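Clembridge library replaces lounge seating covers

January 27, 2026

The public library in Clembridge has finished recovering the seating in its ground-floor reading lounge. The job covered 15 seats and used 100 yards of woven upholstery fabric in light gray, supplied by Rungrueang. Fabric and labor together came to $2,940 under the furniture line of the current budget, with the frames and foam kept from the existing set.

The old covers were a flat, solid-color cloth fitted when the lounge opened. By last August the front edges had worn through on several seats, and the seams at the back corners had started to pull. A repair quote was requested at that time. Patching was priced per seat and would have left two shades of cloth in the same room, so the library asked for a full recover.

Ladi Onuoha, who runs the upholstery shop at Hondbridge that did the work, said the fabric was picked for its weave. Light and slightly darker threads are mixed through the cloth, and small marks show less on it than on a solid color. The covers were cut on the straight grain and pulled tight before stapling.

"If the cloth goes on slack, it moves every time a person sits down," Onuoha said. "Then it rubs on the foam and you get wear from both sides."

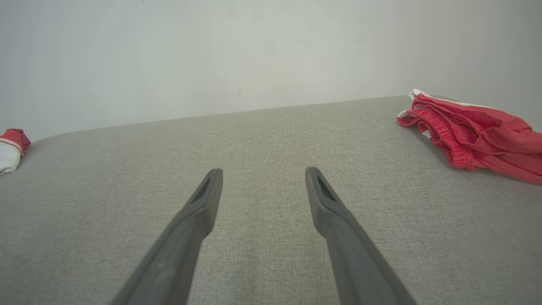 Light gray upholstery fabric with a fine heathered weave.

The seats were taken to the shop in two batches so that part of the lounge could stay open. Each cover was removed and used as a pattern for the new one, with extra allowance at the corners. Foam was checked for height under load. Three blocks had gone soft and were replaced with the same density. Webbing was tightened where needed — mostly on the seats nearest the windows, which get the most use.

Uchenna Ogbonna, facilities manager for the library, said the supplier's sheet lists the fabric as suitable for vacuuming with a soft brush and for spot cleaning with water and mild soap. Solvent cleaners are not to be used. Staff will vacuum the seats weekly and log any stains by seat number.

Ogbonna said leftover cloth from the order has been rolled and stored for later repairs. The offcuts are large enough for arm panels but not for a full seat.

The reading lounge is open during normal library hours. The side chairs in the study room were not part of this job and keep their present covers. A separate quote for those chairs, along with 250 felt floor pads for the whole building, is due from the Clurneck office next month.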